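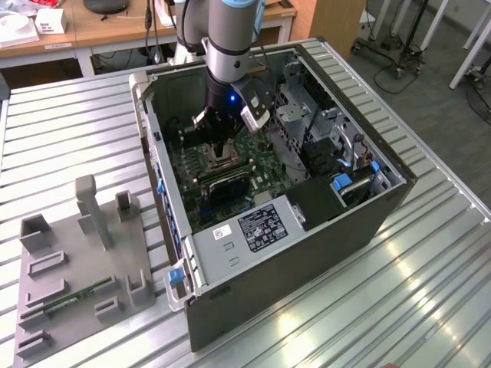
Nighat Lodhi

The Dumomis bench is a test station for comparing robot grippers on desktop computer service work. It is used chiefly to measure how well a gripper places memory modules in an open tower. The bench was set up by Sorken, and its procedure was later adopted with small changes by Tawhiri.

The computer is laid on its side with the cover off, so that the arm works from above. Modules to be installed are held on a gray 3D-printed fixture plate next to the tower. Each gripper under comparison is given the same arm, the same controller settings and a series of 126 attempts.

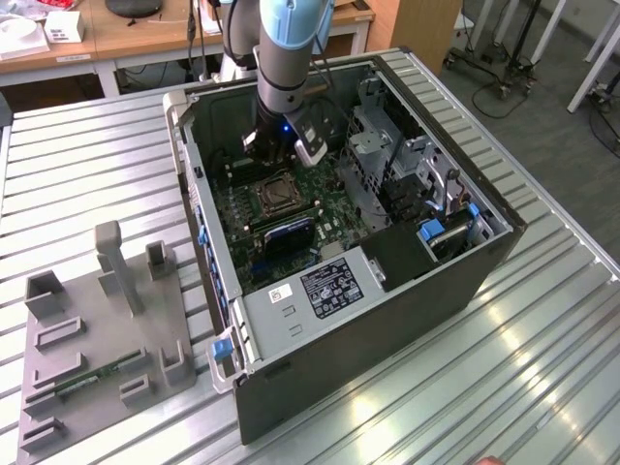

Why is a desktop tower used in place of a bare motherboard?
The walls, drive cage and power supply limit how the wrist can turn, and a gripper that does well on a bare board may have no room to open its fingers inside a case.

Early trials favored narrow fingers, which reached the slots easily but let the module tilt under load. Wider fingertips held it straighter — at the cost of clearance beside the neighboring slots.

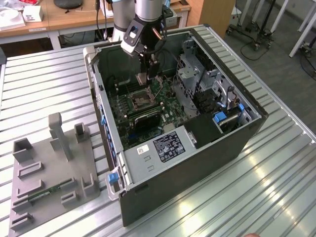

Wajid Cheema, who revised the procedure in December, added a separate score for tilt at the moment of contact. Before that change, an attempt was marked only as seated or not seated. The revised record holds 2119 attempts across seven grippers, among them two versions of the Prunow parallel gripper. Camera placement is treated as a separate variable, and results from wrist and overhead views are listed apart.

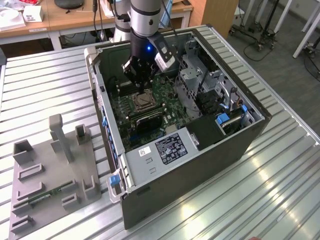 Two-finger gripper above the motherboard, with the wrist camera angled into the case.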